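Reading time: 2 min

Little servo arm sags near the fridge handle, what do I check first?

I look after a small arm that practices on a play kitchen, and lately it stops low when it reaches out to the left. Horn screws are tight. I gave it a new home position in December and it was fine until I moved the kitchen. Base servo reads 1,387 at home, elbow reads 436. My script is the stock Kornik one.

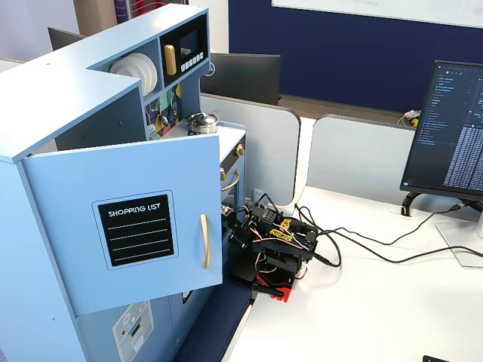
Arm folded up by the open cupboard, code on the monitor

Do I redo the whole calibration or just the elbow?

Answer 1
Just the elbow! Mine did the same thing, and I'd bet on one slipped spline tooth. Pull the horn, center the servo, put it back on, done in 5 minutes.

Answer 2
I'd look at the cables before you pull anything apart. A loop that's too short tugs on the joint at full reach (I chased that one for weeks, ugh). Power off, move it by hand, feel for drag.

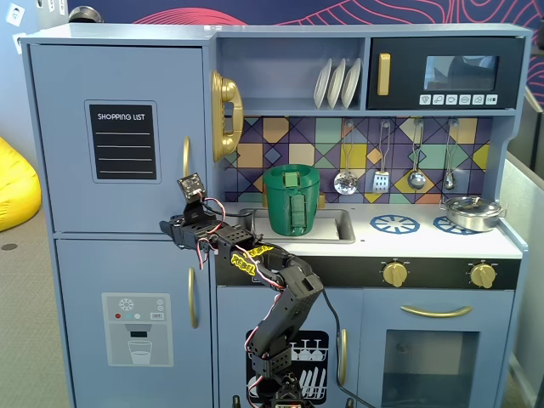
Reaching toward the fridge, thick cable hanging from the elbow

Then redo all the joints anyway, you moved the kitchen so your old reach points are off too.

Answer 3
Same problem here, following.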